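The Wastebasket Question

Guðlaug Mogensen had been building the robot in her mother's sitting room since January, on the grounds that the garage was damp and her mother was in Gurkton. It was a temporary arrangement. So was the power strip on the end table.

"It needs to tidy up," said Bořivoj Štěpánek, who had written most of the software and eaten most of the biscuits. "Tidying is what people want."

"My mother wants her coffee table left alone."

"Then it will tidy near the coffee table."

They had named it Hostier, after a hotel they had both been asked to leave. It had two white arms, a small dark screen and a budget of 2000, which had become a different 2000 when the first one ran out. Bořivoj pressed the key and stepped back behind the armchair, where he did his best supervising.

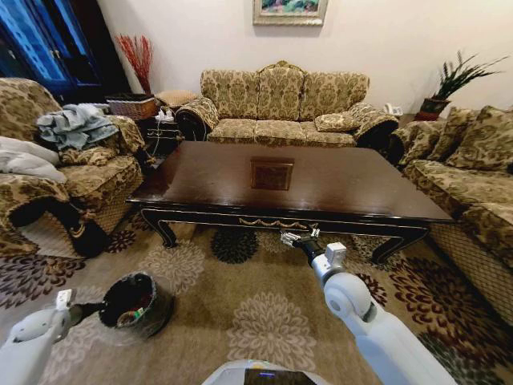

Page last changed: Monday, June 29, 2020

Hostier had the wastebasket. It held it over the big flowered rug with a good deal of dignity, like a waiter bringing the wrong soup.

"Now put it down," said Guðlaug.

"It's deciding where."

"There's a whole floor."

"There's a whole floor with flowers on it. It thinks the black ones are holes." He scrolled through the log. "It did this 11 times last night. I told it carpets were friendly."

The other arm was meanwhile taking an interest in the table, just under the gold tassels. Guðlaug's mother was fond of those tassels. She had bought the set from Þrastardóttir's, in the closing sale, and still spoke of it the way other women spoke of weddings.

"If it pulls one off," Guðlaug said, "you're driving to Gurkton to tell her."

"I could glue it."

"You glued the wrist."

"The wrist is fine on Sturkov glue. Everybody swears by Sturkov glue." He typed something, deleted it, and typed it again more slowly. "Let me try it with the thing in the plastic. Big, dark, no tassels. It can't do any harm to that."

"We haven't unwrapped it yet."

"Exactly. It's protected." 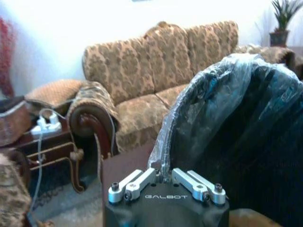

How do you stop a home-built robot from treating a patterned rug as a row of holes?
Give it a depth sensor and let that overrule the colour camera, then run it slowly over the rug with empty hands before you trust it with anything that spills.

Guðlaug read this aloud from the forum on her phone. Bořivoj said he had been about to suggest it. She asked when, and he said after lunch.

They spent the next 3 hours on it. At the end, Hostier went across the rug, stopped on the largest flower and stayed there, humming. Her mother rang at six to ask whether the plants had been watered.

"We're just getting to that," said Guðlaug, and put her hand over the phone. "Can it water plants?"

Bořivoj was already typing.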